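Ullwood Bench Guide, Section 2: Pouring with Bogdan
By Smaranda Bucur, April

Bogdan is the arm. Pouring used to be Laine Vasiliauskas's job. Laine now supervises pouring, at the same pay and with more paperwork.

1. Lay the black cloth and smooth out the worst creases. Remove watches, even if yours is a Rolex.

2. Set out two clean glass beakers and read the markings before you start. 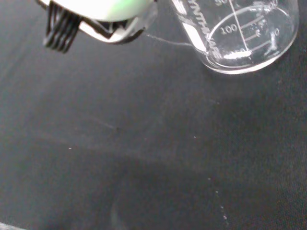 Keep sleeves and opinions clear of the arm until it stops. It can't hear advice, though most of us gave it plenty in the first week.

3. Start the pour from the desk. Stand back and resist helping. 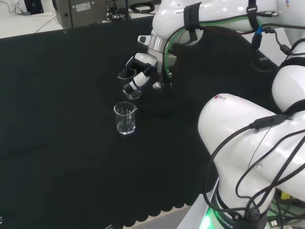 4. Check the grip. The fingers should hold the glass by its side.

CAUTION: Never pull a beaker out of the hand. Press stop, then wait 20 seconds.

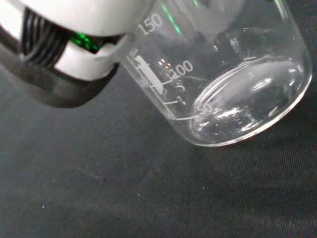

Log every stop on form 74, including the ones you caused. Laine reads them all on Tuesday and recognises your handwriting.

5. Before you go to lunch, tell whoever is taking over. Bogdan doesn't take lunch, so rotas now have to mention ours.
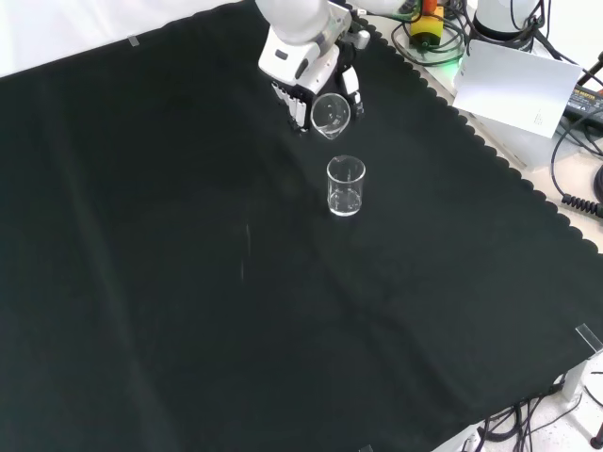

6. Press stop, wait, and sign the sheet.

Related
Section 3: Washing up (still you)
Flanitz site: shift changes

We use cookies. Accept / Manage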